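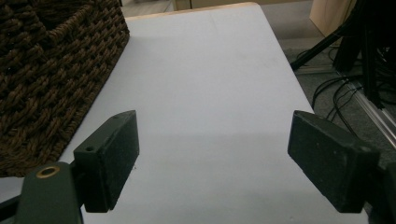
8 February 2018. Started comparing the two hand-held grippers this week, the Uvley and the Burnora. Same table, same jobs, same person holding them. Will add to this thread as I go.

Both cost less than I feared. The Burnora came in at 400 with spare pads, the Uvley at 175 without. Postage on top for both.

First difference is weight. The Burnora is heavier at the front and my wrist knew about it by lunchtime. The Uvley balances better but the trigger has a dead patch at the start of its travel. You squeeze, and for a moment you get no movement at all.

Plan is 32 goes per object with each one. Dropped, slipped, or picked up with the wrong bit all count as a miss. Keeping the tally on paper and typing it up later. 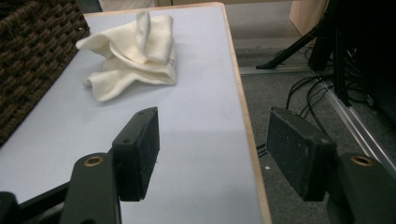
Soft things are where I expect the pads to matter most. A hard pad slides over fabric unless you push down into the table, and then you're testing the table. The ones on now have a grainy face, and the white cloth has a fold standing up near the top that gives them something to close on. I'm aiming for folds like that first, then flat edges. Flat edges are much worse so far.

Someone asked about the trigger spring. Yes, you can swap it on the Uvley – four screws and a bit of swearing. Haven't opened the Burnora.

Camera notes. Tried the Delaunay first and then the Jerkisia. The Delaunay gives a wider view but smears when I turn quickly. The Jerkisia is sharper and loses its connection every 3 goes or so. Sticking with the Delaunay until April, when the new cable should be here.

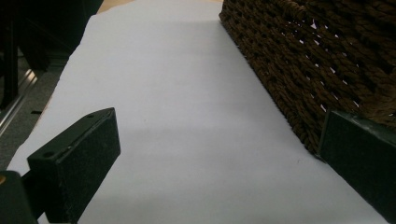 Finger width is the other thing I want to settle. Wide pads are forgiving on cloth and clumsy next to anything big. The brown basket is a good check on that, as its weave is thick and the side leaves little to get hold of, so I go for the rim. A narrower pair might get between the strands. Have ordered some.

Tally so far favours the Burnora on cloth and the Uvley on small hard things. Not finished with either, so don't buy one on my say-so.

Next up is the same set with the lights turned down.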